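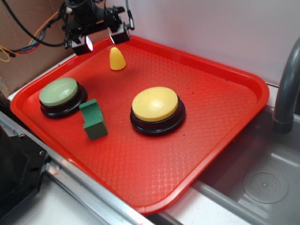 Green button and yellow button on the red tray.

Section 3: Setting up your petition page

Right, you've got your Skendura login from section 2 and you're raring to go. Before you type anything, check that what you want is something Stornden council can decide. I once spent a whole winter collecting names about a bus route, only to find the county ran it, and I still get teased for it. The list of council duties is under Help, then Who Does What (second tab along, the grey one).

1. Sign in and choose New Petition. If you're offered New Survey as well, leave it alone. Surveys go to a different inbox and don't count towards a debate.

2. Type your title. Start it with a verb if you can: "Reopen the Borkel footbridge" beats "Borkel footbridge concerns" every time.

3. Fill in the Request box. You get 400 words, and I'd use far fewer. Put what you want the council to do in the first sentence and leave the history for further down.

4. Pick your ward from the drop-down. Borkel and Negri are next to each other on the list and it's very easy to click the wrong one (I have, twice!).

5. Add your supporters. You need five people on the electoral register to back the petition before it goes live, and you can't be one of them. Each gets an email with a link to confirm.

Note: the link goes stale after eight days. You can send it again from the Supporters tab without starting over.

Caution: once the fifth supporter confirms, the wording is locked. Read it aloud to somebody first. I'm serious about this, I let one go out asking the council to "reduce the lack of benches". 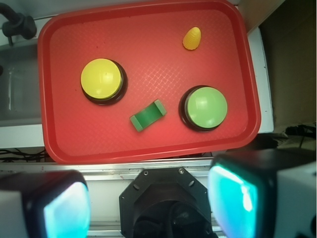

6. Choose a closing date. The longest you can have is six months, but I find most of the names come in the first fortnight and then again in the last few days, so a shorter run suits most of us. Do look at the council calendar as well. If you close in December you'll sit waiting until the new year for anyone to open it.

7. Decide about paper. Ticking Accept Paper Signatures gives you a sheet to print, with columns for name, address and postcode. All three have to be filled in or the line gets struck out when it's checked. Take spare pens.

8. Press Submit for Checking. The democratic services desk reads it and either publishes it or sends it back with a comment. Mine came back on a Tuesday with one word underlined, and I had it fixed and live by teatime.

Note: it takes 1244 signatures to get a full council debate. Fall short and you still get a written answer from the portfolio holder, and I've had some surprisingly useful ones.

Caution: don't type other people's names in for them, even if they've asked you to and they're standing right there. It can sink the whole petition.
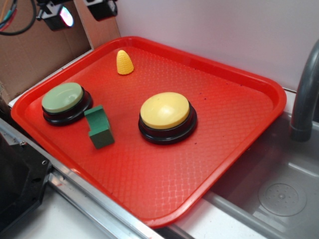 Viola Longo wrote in to say that step 7 should warn people about second homes. She had a full sheet from Negri where several lines were struck out, all because the signers had put down an address outside the town. Ask for the Stornden address, she says, and ask before they start writing.

I'll put that in properly at the next update. If your page is stuck on Being Checked, go to section 4.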